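December, evening

Spent most of the day on the bottles. They have been building up since the summer, under the sink and on the shelf over the washing machine, and I had promised myself the shelf would be clear before the holidays. Most of them went straight out. The ones I stopped over were the white plastic ones with a screw cap, which always look too good to throw away and then sit there for a year.

Went back and forth over the white one with red on its label. 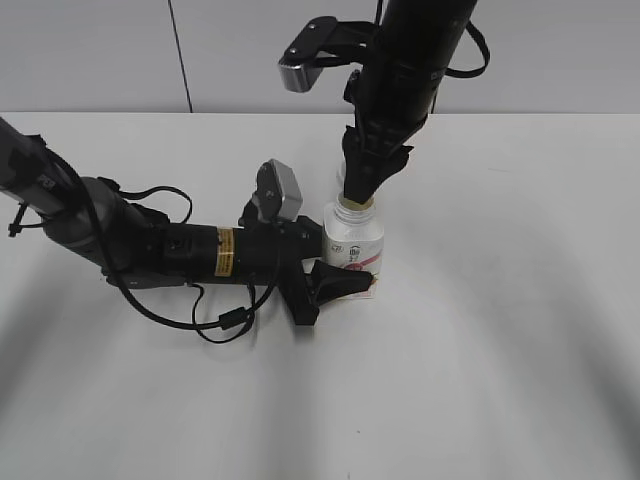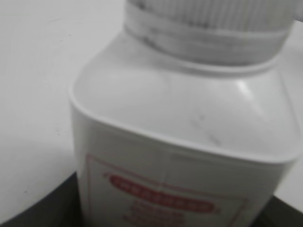
Pantelis thinks a white bottle is the wrong thing to keep, whatever shape it is in, as you can never tell how much is left in it without picking it up. He would keep clear ones only and write on them with a marker. He said all this on the phone while I had my hands full, and then he said it again in a message after lunch.

I see his point, but I don't agree with all of it. A white bottle keeps the light off, and some things need that. The hand cream I mix in winter goes yellow if it stands in clear plastic near the window. Also I like a cap I can get hold of with wet fingers. The smooth ones from Skustance are hopeless for that. I had two of them on the bathroom shelf and ended up opening both with a dish towel every time.

So the rule I settled on for the shelf is that I keep a bottle if I already know what is going into it. If I have to stand there and think of a use, it goes in the bag. By that rule I was down to six by noon, from I don't know how many. I didn't count them before I started and I'm sorry now, I would have liked to write it down.

Labels took longer than the sorting. The paper ones come off in hot water if you leave them long enough. I filled the big basin and put them in before breakfast and the paper had floated off most of them by the time I'd finished the coffee. The plastic film kind doesn't care about water at all. You have to get a fingernail under one corner and pull slowly, and if it tears you start again from the other side. Then there is the glue. I used cooking oil with baking soda, left it on for 20 minutes, and wiped it with an old sock. One bottle needed it done again. The Tunirell spray that I bought for this job in the fall did less than the oil did, and it smells of oranges in a way that stays in the kitchen until the next day. I won't buy another.

I did not get to all the labels. There is a case for leaving the old one on if the same thing is going back in. What I don't want is an old label on a bottle with something different in it. We had that at my mother's, where the starch lived in a bottle that said something else, and everybody in the house knew except visitors. So either the label matches or it comes off. I wrote that on the card inside the cupboard door under the other notes.

Went down to Dimitriou after lunch for masking tape and a new funnel. The old funnel has a split in the neck and lets everything run down the outside. They only had the large size, which is meant for a canister, and I bought it anyway and then found the spout was too wide for the small bottles. Cut the top off a soda bottle and used that upside down. It worked fine, so I could have saved myself the walk. The large funnel is on the hook by the door. I may take it back.

It was cold out, with the kind of wind that comes up Jikska Street from the water. Nearly everyone was indoors. I bought bread on the way and ate the end of it walking home.

Filled what I could in the afternoon:

Dish soap from the big can, one bottle, for next to the sink.
Vinegar and water for the windows, half and half.
Hand cream, one bottle, 200 ml, and the rest in the jar as before.
Starch, diluted, properly marked this time.

That leaves two empty ones. I stood them upside down on the rack with the caps off. They should have 24 hours before anything goes in. I rushed it last year with the cream and there was water left in the shoulder of the bottle, where it curves in under the neck and you can't reach with a cloth. The whole batch went off. So these can wait until tomorrow night, and if I forget them they will only get drier.

The caps I washed separately, in a bowl with a bit of soap and the old toothbrush. Dirt collects in the ridges. You don't notice how gray they have gotten until one is clean and the next one isn't. I lost one of the small liners down the drain, the thin round disc that sits inside the cap, and spent a while with tweezers trying to get it back. No luck. That cap now leaks if the bottle is tipped, so it went on the vinegar, which never leaves the windowsill.

Iraklis came by at six to return the drill. He looked at the row on the shelf and asked if I was opening a pharmacy. He took one of the jars I was going to throw out, for screws. I offered him the other jars as well but he only wanted the one. We had soup. He is not sure about the January trip now, as the car needs a new clutch and he doesn't want to drive that far on the old one. I said we could take the bus and he made a face.

After he left I wiped down the shelf, which was sticky where the soap can had been, and put new paper on it. I used the brown roll. It is slightly too narrow, so there is a strip of bare wood at the back that I will have to live with. Bottles on the left, tallest behind. Rags and sponges on the right in the tin. The space in the middle is empty for the moment and I would like it to stay that way until spring at least.

Sent Pantelis a message to say I'd kept four in use and had two drying, and that the vinegar is in a clear one, so he can be pleased about that. He hasn't answered.

Still to do: masking tape on the starch, the marker was too wet and it smudged. Take the bags down before the truck comes. Look at the tap in the basin, it was dripping again when I went to turn off the light.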